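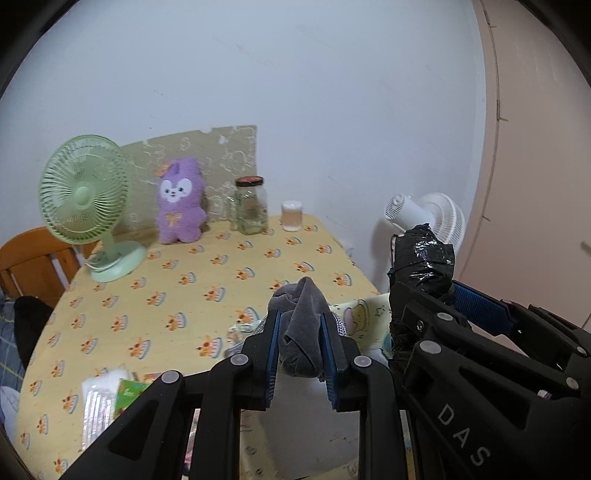 By the Plesturard project office | Reporting period ending March

Projects > Textile Reuse > Plesturard > Progress Reports

3 shares | 0 comments

Interim progress report to the Juron fund

1. Status

Plesturard is a household textile collection and resale scheme serving Viltilcombe and the villages on its bus routes. The grant covers collection, sorting, minor repair and the keeping of material records. Collection and sorting are on schedule. Repair is behind schedule. Record keeping started late and has caught up.

2. Collection

The work plan called for 100 collection bags to be returned per month by the end of the period. The March figure was 135. Most of the increase came from the drop point at the bus depot, which opened in January and is now emptied twice a week. The library drop point remains in use but fills slowly, and we propose to move it to the covered market when the present arrangement ends.

Bag contents are heavier in winter. Coats, blankets and curtains made up a larger part of the intake than the plan assumed, and shelf spacing in the store had to be changed to take them. The cost was met from the equipment line.

3. Sorting

Sorting is done under contract by Ertürk at its unit on the ring road. Items go to one of five grades: resale, repair, cutting stock, fiber recovery and disposal. The written grade descriptions were revised once. The earlier text did not say how to treat pile fabrics with crushed or worn areas, and sorters were sending them to different grades. They now go to cutting stock unless the wear is confined to a seam or hem.

A check of regraded items in March found 81 percent agreement between first and second sort. The target is higher, and the disagreements are mainly between resale and repair. Ertürk has asked for sample pieces to be kept at the bench for reference. We have agreed to this, and a first set is in place.

4. Repair

One of the two industrial sewing machines was out of service for six weeks pending a replacement motor. Zipper replacement was suspended during that time and the backlog is still being worked through. Hemming and button work continued by hand. We do not expect to reach the repair target this year and will send a revised figure with the next claim.

5. Records

Fiber content is entered from the care label where one is present. Items without a label are entered as unknown. Entries made before February used free text and have been converted to the standard codes.

6. Budget

Spending is within the approved lines except transport, which is over because of the extra depot pickups. We request permission to move the unspent printing allocation to transport. No change to the total is requested.

7. Next period

Relocation of the library drop point. Second regrading check. Clearance of the zipper backlog. Renewal of the sorting contract, for which draft terms are attached separately.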